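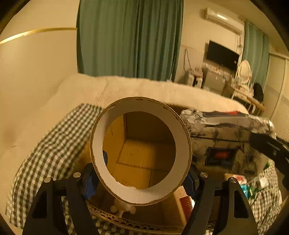 Handheld gripper demos: success rate drops when the object is hollow?

Posted in Robot Learning / Data collection

Hoping someone has run into this. Small project, two of us, collecting demos with hand-held two-finger grippers in ordinary bedrooms and lounge rooms. No lab. Task is packing and unpacking a cardboard box on a bed -- tubes, foil packets, small toys, books, whatever. Policy is a fairly standard diffusion setup, wrist view only, no depth.

Have around 2000 demos so far. On solid stuff it's fine. On cardboard tubes it falls apart. 25 out of 40 trials on the foil packets and boxy things, 11 out of 40 on tubes. Same policy, same arm, same bed.

What it does: comes in nicely, lines up, closes, then either lets go early or keeps squeezing until the tube goes oval. Worst when the tube is end-on to the camera so you're looking straight through the hole at whatever is behind. My guess is the policy sees the box through the tube and reckons there's nothing in the fingers. My offsider thinks it's gripper width, as in the width signal is noisy and the tube gives a bit so the recorded width never settles.

Things already tried:
- more tube demos (helped a little, then stopped helping)
- random crops and colour jitter. nothing
- slower closing. slightly fewer squashed tubes, same drop rate

Is there a known result on this, or do I just collect another thousand and hope? Paper deadline is August so would rather not.

-- tubewrangler
14 votes · 3 comments · 2 shares

Yhon Flores

Had nearly the same problem on the Gerberg set, except with mugs and tape rolls. Quick version as I'm on my way out the door.

You have two hypotheses and they're cheap to separate. Do it before you collect anything.

First test. Take the trained policy, same tubes, stuff the hole with crumpled paper. Don't retrain. Run 40 again. If the number jumps toward your packet number, it's the see-through view and your hunch is right. If it stays down, look at width. We did this with the tape rolls and got most of the gap back from the paper alone, so for us it was vision. Yours might be both.

Second test. Plot recorded width over time for maybe a dozen tube demos against a dozen packet demos. Cardboard gives slowly under a human hand, people keep adjusting without noticing. If the tube curves are still creeping down while the hand is already lifting, then the policy has learned "keep closing while lifting" and that's your oval tubes right there.

Fixes, depending:

Vision -- vary what's BEHIND the tube, not the tube. I'd bet most of your demos have the same box in the same spot on the same blanket, so the view through the hole is always the same and it gets treated as the background. Move the box, rotate it, put a towel in it, do some against the wall. A couple hundred of those beat a thousand repeats for us. Also grab some side-on and some end-on on purpose, people drift into one habit.

Width -- clip the target width once it's been under the contact threshold for a few frames, then hold it. Ugly but works. Do it in preprocessing so you don't have to recollect.

Crops won't help with either one, you're just cropping the same hole.

One more thing, check your history length. If it's two frames or so, the policy has no memory of having closed on anything, so once the view looks like "empty" it acts like empty. Going longer helped a bit but made it sluggish, wasn't worth it for us in the end.

Post the numbers from the paper test if you run it, good or bad. Would like to know if it holds outside tape rolls.

9 votes · marked helpful by poster

mossback_trirnarcombe

Is 40 trials enough to say anything? 25 vs 11 looks like a real gap to me, but if you start comparing fixes and get 14 vs 11 don't read much into it. Run them interleaved too -- one tube, one packet, one tube. We did all of one then all of the other and the battery sagged halfway thru, cost us a week.

2 votes

pkt_loss

Just use a solid cylinder?? If the paper is about packing I doubt the reviewers care what shape it is.

Or get a depth camera.

-1 votes · 1 comment

tubewrangler: it has to be the tubes, they're in the task list. Doing the paper stuffing test tonight, thanks Yhon. Width plots allready look a bit suspicious, tubes are still closing at lift in most of them.

Related
Drevelo gripper: finger pads peeling after a few hundred demos
Aquino loader drops the last frame of every episode
How many homes is enough for a "generalises across homes" claim?
Wrist fisheye calibration drifting between sessions
Foil packaging and glare, any augmentations that help?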